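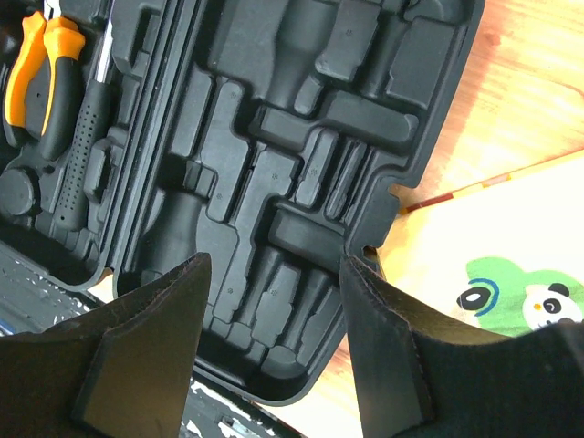
Chapter 6
Keeping Track of Small Equipment

Most workshops know what their large machines cost and where they are. Small equipment is harder to follow. A wrench or a pair of pliers moves from bench to bench, goes out to a job in someone's pocket, and is missed only when the next person needs it. This chapter deals with the records and storage methods used to control items of this kind.

Small equipment usually falls below the value at which a business lists each item as an asset. The cost is charged to the period in which the item is bought. A shop in Tolden, studied again in Chapter 9, bought 574 hand tools over two years and recorded every one as a supply expense. When the owner, Eusebio Iglesias, asked for a count in August, the staff found 42 fewer than the purchase records showed. The accounts were correct. They simply had no line that could show a loss of that sort.

Three methods are in common use. In the first, a clerk issues tools over a counter against a signature. The second gives each worker a personal kit, checked at set dates. In the third, tools are kept in fitted storage, where every item has its own molded or cut space and a gap can be noticed during a quick check. Counter issue gives the best record but takes the most labor. Fitted storage costs more to buy, and it has to be replaced or recut when the tools change.

After reading this chapter you should be able to:
- explain the difference between an expense item and a listed asset
- set up a simple issue register
- work out a yearly loss rate from two counts
- choose a storage method for a shop of a given size

Key terms: issue register, shadow board, loss rate, personal kit, reorder point

6.1 The Issue Register

An issue register needs four columns: the item, the person, the date out, and the date back.

2 comments

Bořivoj Polák
Is the loss rate in 6.3 figured on the opening count or the average? My answer doesn't match the one in the back.

stirkel_shop
Opening count. The average comes up in chapter 7.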